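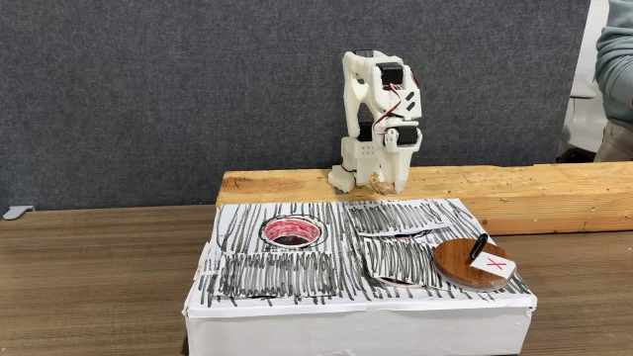

La galería Jeretti presenta en julio «Flarnunero», la primera exposición individual en España del grabador Paavo Lahtinen, que reúne 43 obras sobre papel dedicadas al tiempo que hace y al tiempo que se anota. El título es el nombre de un viento que el artista inventó de niño, junto a su hermano, para explicar los días en que la ropa tendida no se movía aunque las nubes pasaban muy rápido. Quien visite las salas encontrará pocos colores. Domina un gris oscuro con motas muy finas, de la misma familia que el panel de tela que se ve en la fotografía que abre esta nota, y en las xilografías grandes aparece la veta de una madera basta, como la de la viga de esa misma imagen. Lahtinen la deja imprimir sin lijarla.

Julio | Ilari Väisänen, comunicación

Inicio Exposiciones Artistas Ediciones Visitas Prensa Contacto

Buscar en el sitio Escriba aquí Buscar

Flarnunero: grabados, cuadernos y un viento que no existe

La exposición parte de un material modesto. Durante muchos años, la abuela del artista anotó cada mañana en un cuaderno escolar la temperatura, el estado del cielo y una frase corta sobre cualquier asunto de la casa. Los cuadernos quedaron en un armario en Kallio, el barrio donde creció Lahtinen, hasta que él los abrió para buscar la receta de un pan de centeno. La receta no apareció. En su lugar encontró 496 páginas con una letra muy apretada, y empezó a copiarlas a mano sin saber todavía para qué iba a usarlas.

De esta copia nacen las dos series principales. La primera, «Mañanas», está formada por 12 xilografías de gran formato, impresas a mano sobre papel japonés con una cuchara de hueso. En cada una hay un cielo, y debajo del cielo, una línea del cuaderno escrita al revés, tal como queda en la plancha. El artista ha querido conservar la dificultad de leerla. «Cuando yo era pequeño, la letra de mi abuela me parecía otro idioma, y quería que el visitante tuviera que acercarse igual que yo me acercaba», explica Lahtinen.

La segunda serie, «Cosas de la casa», es más íntima. Son 13 aguafuertes pequeños, que caben en una mano, y cada uno se ocupa de un objeto mencionado en los cuadernos: un guante sin pareja, una jarra, la llave del cobertizo, el banco de la cocina. Se muestran sobre mesas bajas y no en la pared, y el público puede sentarse delante de ellos el tiempo que desee. 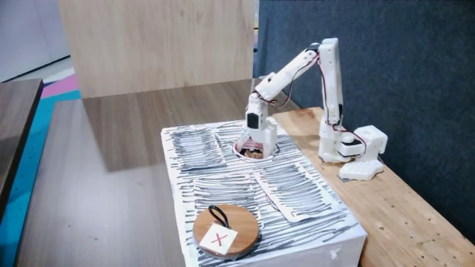
Las demás piezas son monotipos y pruebas de estado, algunas con correcciones a lápiz. El comisario, Radomir Pavlović, decidió incluirlas después de una visita al taller. «Paavo las tenía en una carpeta y decía que eran errores. Yo vi en ellas el momento en que una nube deja de ser una mancha. Hemos discutido bastante este punto, y él ha aceptado con la condición de que no llevaran título», cuenta Pavlović. Por este motivo, en la tercera sala las cartelas solo indican la técnica y la medida.

El recorrido termina con una obra sonora de Eetu Pitkänen, compositor y amigo del artista desde la escuela. Pitkänen pidió a varios vecinos de Kallio que leyeran en voz alta las anotaciones de la abuela, cada uno con su propia prisa, y después ordenó las voces por la temperatura anotada, de la más baja a la más alta. Las lecturas están en finés. La galería ha preparado una hoja con la traducción al español, realizada por Pascual Lucero, que también firma el texto del catálogo.

Lucero escribe en él que traducir los cuadernos le obligó a tomar decisiones pequeñas y molestas. La abuela usaba cuatro palabras diferentes para la nieve que cae sin ganas, y el español le ofrecía, según sus cálculos, una y media. El catálogo reproduce todas las obras de la exposición y se publica en una edición cosida, con cubierta gris sin plastificar. Se puede comprar en la librería de la galería o encargar por correo.

Paavo Lahtinen se formó como impresor antes de dedicarse al grabado y trabaja en Testport, en un taller que comparte con dos encuadernadoras. Su obra anterior trataba sobre todo de puertos y almacenes, siempre sin figuras. Tampoco en «Flarnunero» hay personas, aunque el artista prefiere decir que acaban de salir de la habitación.

Actividades

El día de la apertura, a las siete de la tarde, Lahtinen y Pavlović conversarán con el público en la primera sala. La conversación será en inglés y en español, con interpretación. Además, durante el mes se ofrecerá un taller de xilografía para adultos sin experiencia previa, en el que cada participante grabará el cielo de esa mañana. Las herramientas y el papel están incluidos. La inscripción se hace en el mostrador de la galería o por teléfono, y las plazas se asignan por orden de llegada.

La entrada a la exposición es gratuita. Los grupos escolares deben pedir hora con antelación.

Prensa

Las imágenes de las obras en alta resolución, la biografía completa del artista y las solicitudes de entrevista se gestionan a través de Ilari Väisänen, en el departamento de comunicación de Jeretti. Las entrevistas con Lahtinen pueden hacerse en finés, sueco o inglés, y con Pavlović también en español.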